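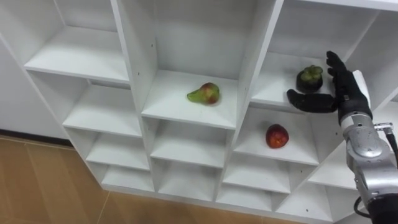 **EQUIPMENT PLANNING / SITE VISITS**

# Visit to the Plolora lab, Etwood: arm and hand for shelf picking

Date of visit: 3/26/25
Prepared for: Tidumus small-goods packing, equipment budget

The purpose of the visit was to see a single arm with a multi-finger hand work from open shelving, and to get enough cost detail to decide whether a cell goes into the July budget draft. Tomomi Okabe and I attended for Tidumus. Jelle Stevens ran the session for Plolora.

## Setup

The work area was a white cubby unit on a hard floor, with fruit placed singly in separate compartments. A pear, a red apple and a mangosteen were among the items. The hand is black, with jointed fingers and an opposing thumb, and it is carried on a silver forearm. It enters each compartment from the open front.

Our current shelving is deeper than the demo unit. Stevens confirmed that reach depth is limited by the wrist section before the fingers become a problem, and asked for a drawing of our bays. Tomomi will send it. Until we have an answer on depth, the cost of replacement shelving has to stay in the estimate as a separate line.

## Trial terms

Plolora offers a paid trial of 50 hours at its own site, using the customer's items. The fee is credited against a purchase order if one is placed in the same budget year. Travel and shipping of samples are ours. I recommend taking the trial before any commitment. Fruit is a fair stand-in for our rounded goods, but it tells us little about the flat packs, and those make up most of our volume.

## Cost items to carry

The quoted base price covers the arm, hand, controller and first-year software. It does not cover:

- floor mounting and guarding
- power drop and network at the cell
- operator training past the first two days
- a second set of finger parts
- freight and unloading

Finger parts are the recurring cost to watch. Plolora rates a set at 1,000 hours of picking, and we would reach that well inside the first year on two shifts. I have entered three sets. Stevens would not commit to a fixed price for the sets beyond the warranty period, so that line carries a contingency.

Lead time on the arm is 29 weeks from deposit. The hand ships separately and sooner. If the deposit waits for July approval, the cell cannot be running before the following year, and the labor saving should come out of this year's forecast completely.

## Cable routing

A black cable curves down beside the forearm from a small metal connector. In our bays an external run like this would pass close to the uprights. I asked for a quote on a clip kit or a sleeve. Minor cost, but guarding clearance depends on it and the guarding is not cheap.

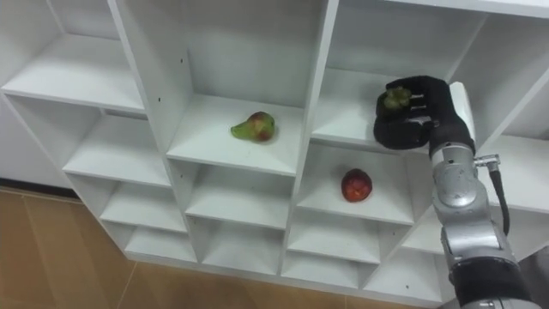
Karla Lozano, reading the draft, asked why the estimate has no line for downtime. Her point was that Kikuchi, the other bidder, includes a loaner hand in its service plan, and that without one a hand failure stops the cell for as long as the repair takes. She would hold the Plolora figure as incomplete until a loaner or a spare hand is priced.

I agree and have added the line with the amount left open. Plolora's service target is 98 percent availability measured over a quarter, but the remedy for missing it is a credit on the next service invoice, and that does not cover manual picking in the meantime.

## Open items

1. Bay drawing to Plolora (Okabe)
2. Price for spare or loaner hand (Stevens)
3. Clip kit or sleeve quote (Stevens)
4. Flat-pack samples for the trial, packed and labeled (me)
5. Matching service terms from Kikuchi, in writing (Lozano)

Chie Uchida needs the revised sheet before the budget draft closes.

Kimie Furukawa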